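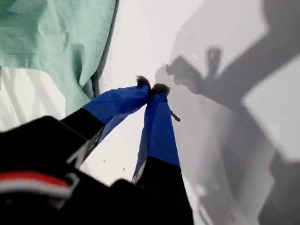 How many times do I have to show a robot the same job before it can do it by itself?

Plan on 200 good runs for one simple job on one table, and expect to throw out a fair share of whatever you record first. Cloth wants more than hard objects do, as it never lies the same way twice.

Teaching two small arms to fold a cloth, by remote control. What am I doing wrong?

Posted by Stultberg, 26 January 2021

I have two follower arms on a table and two leader arms I hold in my hands. I move mine, theirs copy, the computer writes it all down. The goal is a folded cloth. The goal has been the same since December.

I have 54 runs saved. When I play the trained version back, the arms go to the cloth with great confidence, close their fingers a little above it, and then fold the air. Very neatly, too. I would hire them to fold air.

Things I've tried: training longer, slowing down my own hands, a different cloth, coffee. Training longer made the air folding smoother. I save each run in the same folder, with the good ones and the bad ones together, if that matters. The bad ones are mostly me missing the first pinch and going back for it.

Is it the number of runs, or is it me?

Kater

It's you, but in a fixable way.

Look at what you do in the last second before a grab. Most people hover. They come down, stop, squint, wiggle, then pinch. The arm learns the hover too, and it's the longest part of the run, so it learns it very well. Then it closes at the height where you spent all your time. Practice the pinch alone until you can come down and close in one move, and only then hit record. I did 11 warmup grabs before every session for weeks and felt silly for all of them.

Also watch the screen, with your back to the table. If you steer by looking at the real cloth, you're using information the robot never gets. Driving from the camera views is miserable for the first hour and your success rate will drop through the floor. That's fine. If you can't tell from the camera whether the fingertip is touching, neither can the arm.

About the misses: keep the ones where you missed, went back and finished the fold. Those teach it how to recover. Dump the ones where you missed and gave up, or swore and yanked the cloth flat with your free hand. (You have some of those. Everyone does.)

One more thing, decide on a fold order and stick to it. If you start from the left arm in half the runs and the right arm in the other half, 54 runs is really two small piles that disagree with each other. 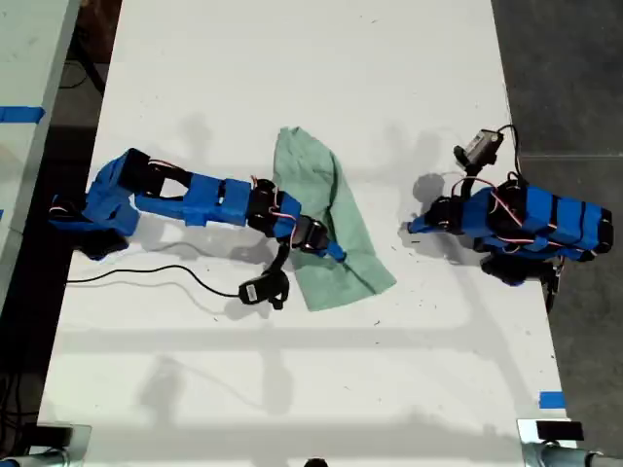
Gebreyes

Agree with Kater on the hovering, disagree on the warmups. My hands get worse with practice. After a dozen tries I start inventing shortcuts, and then the arms have shortcuts.

What fixed mine was checking that leader and follower were lined up. Put both in the rest pose, read the joint angles, compare. One wrist of mine was off by enough that I'd been correcting for it by feel the whole time without noticing. The recording keeps your commands, the correction is baked in, and it all goes sideways once the start pose changes a bit.

And vary where the cloth starts. A little at first, more later.

Justora

just get more data. we have 3767 runs and ours folds great

Stultberg

Thanks, all. Kater, I timed myself and the hover is longer than the fold. Gebreyes, the left wrist was off, so that's one excuse I get to keep. Justora, does yours also work on other cloths?

Justora

no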